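**Terry cloth**, also called terry toweling or simply terry, is a woven fabric with loops of yarn standing up from one or both faces. The loops give the cloth a large surface area, which lets it take up water quickly. It is used mostly for towels, bathrobes, washcloths, bibs and beach wraps.

## Structure

Terry is woven with two sets of lengthwise yarns, called warps, and one set of crosswise yarns, called the weft. The ground warp is held tight and, together with the weft, forms the base of the cloth. The pile warp is fed in loosely. When the weft yarns are pushed forward into the cloth, the slack pile yarn is forced up into loops.

Most towels are made as three-pick terry, meaning that three weft yarns are inserted for each row of loops. Four-pick and five-pick versions hold the loops more firmly but take longer to weave. Cloth with loops on both faces is the usual choice for bath towels. Cloth with loops on one face is more often cut and sewn into clothing.

In velour terry the tops of the loops on one face are sheared off, leaving a short, soft nap. The sheared face feels smoother and takes printed designs well, but it absorbs water more slowly than the looped face.

French terry is a knitted fabric with small loops on the back and a flat front. It is used for sweatshirts and is generally treated as a separate product.

## Fibers

Cotton is the most common fiber. Long-staple cotton can be spun into finer, stronger yarn and sheds less lint. Linen terry is rougher to the touch and is sold mainly as a friction towel. Blends with polyester in the ground dry faster and shrink less. Viscose made from bamboo is sometimes used in the pile for softness, though it is weaker when wet.

Yarn twist also affects the result. Low-twist yarn makes a soft, bulky loop that absorbs quickly and wears out sooner. High-twist yarn makes a firmer loop and a longer-lasting towel.

## Weight

Terry is graded by weight in grams per square meter (GSM). Cloth of 400 GSM is light and dries quickly, and is common in gyms and kitchens. Bath towels for home use are usually heavier. Cloth of 900 GSM is among the heaviest sold and is used chiefly for bath mats and thick robes. A heavier towel holds more water in total but needs more time and energy to dry.

## Parts of a towel

A finished towel has a pile area, side hems, end hems and, in many cases, one or more flat woven bands known as dobby borders. The border is woven without loops, often in a different yarn or a lighter shade. It is mainly decorative, but it also gives the mill a place to put a pattern or a name.

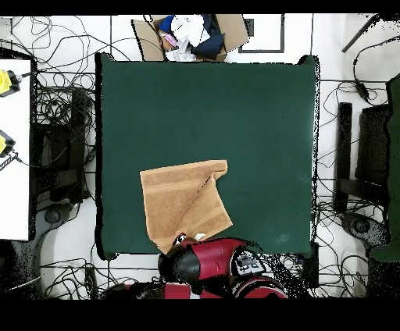 Borders can cause trouble in the wash. If the border yarn shrinks more than the pile area, the ends of the towel draw in and the cloth no longer folds square. Mills limit this by matching the shrinkage of the two yarns or by leaving the border slightly wider on the loom.

## Production at Lenholm

The town of Lenholm had a terry industry for several generations. The largest mill, Solheim, ran 106 looms at its peak and employed 583 people. It wove plain hotel towels and a striped bath sheet sold under the name Dadley. After the mill closed, the Dadley name passed to the importer Kornimmont, which has the cloth woven abroad. Part of the former dye house is used for storage.

## Care

New terry often carries a finishing softener that repels water, and its absorbency improves after the first few washes. Liquid fabric softener has a similar effect and is usually advised against. Tumble drying lifts the loops, while line drying leaves them flatter and stiffer. A pulled loop can be snipped level with the pile without harm, as the ground weave holds the rest of the yarn in place.

## See also

- Huckaback
- Waffle weave
- Chenille
- Velvet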